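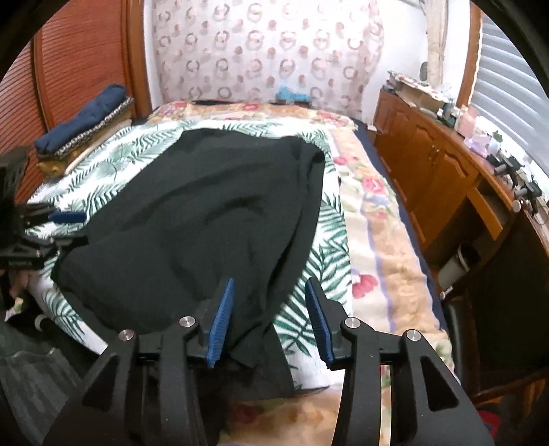 Figure 6. Tevari hand-held gripper, fingers open, over a black cloth on a bed.

Section 6. Recording cloth examples

Read this section before you record anything on a bed. The quick-start card makes cloth look like the easy task. Our returns pile says otherwise – more cloth recordings get thrown out than any other kind, mostly for reasons the person holding the gripper could have fixed in a minute.

You will also have seen the claim in the Jureo brochure that a learning system "picks up folding from a handful of tries." We have not seen it do that. Plan on a full set, which is 100 accepted recordings per task, per home.

6.1 Before you start

1. Charge the gripper fully. The battery light is optimistic, so ignore it and go by the charge log.
2. Wipe both finger pads with a dry cloth. Do not use hand lotion before a session.
3. Squeeze the trigger all the way and let go. Both fingers should move together. If one lags, stop and see Section 11.
4. Lay the cloth on the bed. Plain, dark cloth on a patterned quilt is fine. Dark cloth on dark bedding is the most common cause of rejected sets.
5. Leave the rest of the room as you found it. Things on cabinets, open drawers and odd items of bedding all stay. A tidied room teaches the system about tidied rooms.
6. Look at the window. Open blinds are allowed, but keep the same setting for the whole set.

Note: Earlier versions of this guide asked for a plain white sheet over the bed. Ekene Nwachukwu compared the two kinds of set in April and found the plain-sheet ones did well on plain sheets and poorly on everything else. Skip the sheet.

6.2 Recording a fold

1. Hold the gripper above the cloth with the fingers open and the cloth between them in view. Wait for the single beep.
2. Lower the gripper until the pads are on either side of the edge you want to lift.
3. Close slowly. You want one layer of cloth and no quilt.
4. Lift, carry the edge across, and set it down. Open the fingers fully before you pull back.
5. Return to the starting height and wait for the double beep.
6. Shake the cloth out and drop it back on the bed in a new position. Do not smooth it.

One fold is one recording. Do not string several together to save time. The Iletel software says it can split long recordings on its own, and sometimes it does, but it also cuts them in the middle of a grasp and reports no error.

Caution: Keep your free hand away from the fingers while they are closing. The joints pinch.

Caution: Do not lean on the bed while recording. The mattress moves, the cloth moves with it, and the recording shows an edge traveling with nothing holding it.

6.3 Missed grasps

Keep them. If the cloth slips out, open the fingers, go back and try again without stopping the recording. Tag it "retry" afterward. A set with no misses in it gets a second look from Hoi-yan Yen's review desk, and it usually means somebody has been deleting.

Delete a recording only if:
– the gripper was dropped or bumped
– the fingers picked up the bedding along with the cloth and you carried on anyway
– a person or pet moved the cloth

6.4 Checking the set

The upload page shows a quality score. Treat it as a file check and no more. It tells you the video and finger readings line up in time. It knows nothing about whether a fold took place. Mulugeta Nigatu once uploaded 21 recordings of the gripper waving over a bed, and every one passed.

1. Play back every tenth recording from start to finish.
2. Check that the cloth edge is in view when the fingers close.
3. Check that the starting positions differ. If they all look alike, you have been smoothing the cloth.
4. Write the room, the cloth and the light setting in the notes box. "Bedroom" is not enough.
5. Upload, and keep your own copy until you get the acceptance message.

Note: The memory card holds 378 short recordings according to the label. We have never reached that number with finger readings switched on. Empty the card after each set.

Questions about rejected sets go to Wen-hsiung Yuen. Include the set number and the notes text.

Section last revised Jul 26, 2018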